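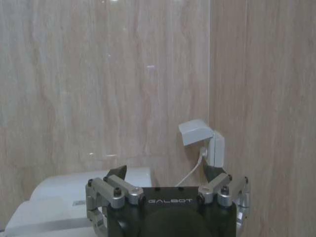
Wood-grain wall, with the fixture off to the right.

11th May, shellac day

Started on the new flakes from Daline and I have to say the colour is lovely, much paler than the last bag (which was sold as "blonde" and came out like cold tea). Weighed 370 g into the big jar, topped it up with alcohol to the line I scratched on the glass last year, and left it on the bench with the lid loose-ish while I got on with the chair. Gave it a swirl every time I walked past. By lunch there was still a fat jelly layer at the bottom, so next time I'm running the flakes through the coffee grinder first. Ute, if you're reading this, I mean the OLD coffee grinder, the one with the tape on it.

The chair is the Grakelgate one with the split back rail. Someone has been at it with white glue and then, on top of that, yellow glue, and then a screw. I got the screw out with the little left-hand bit, steamed the joint for 20 minutes with a rag and the iron, and it let go with a horrible noise but no new damage that I can find. Scraped the cheeks back to wood and the old tenon is better than I expected! A bit skinny on one side. I'll glue on a shaving of maple and pare it down once it's set. Hot hide glue for the reassembly, so whoever fixes it after me can get it apart without swearing.

Test boards: did four strips off the same maple offcut. Strip A straight shellac, B with a dab of amber in it, C over boiled linseed, D over the water-based stuff Glenys likes. A and B were dry enough to handle after morning tea. C was still tacky when I swept up, and I may have wiped it on too thick. D looks a bit blue to me under the window but fine under the lamp, so I honestly couldn't tell you which is right. I've left them along the sill with the letters on the backs in pencil. Please don't stack them, they'll stick.

Glenys Cadwaladr rang about the Rosser cabinet and she'd like to know whether we can match the inside of the doors as well. I said yes before I'd thought about it. The outside has had a hundred years of hands and sunlight and the inside has had neither, so "match" is going to need a proper conversation. Told her we'd send a board with three shades on it. Quote so far is 1,000 for the doors and the cornice, hardware not included, and she didn't flinch, which makes me think I've forgotten something.

Bits and pieces:
Last of the 320 paper is gone. Plenty of 400.
The Zirnura clamps slip when there's any wax on the bar. Wiped them down with spirits and they're holding again.
Paid 87 for the new brush, a ridiculous sum, and it's already shed two hairs into strip B. Ute says wash it in warm soapy water and comb it out before blaming the brush. Fine.
Glue pot thermostat is reading high again, so go by the kitchen thermometer for now.

Tomorrow: strain the shellac through the paint filter, pare the tenon, dry fit the rail, and have another look at strip C. If it's still tacky I'm going to leave it on the sill all week and see how long it sulks. Must ring Ute Buschmann's supplier back about the cane too, he's only in till noon.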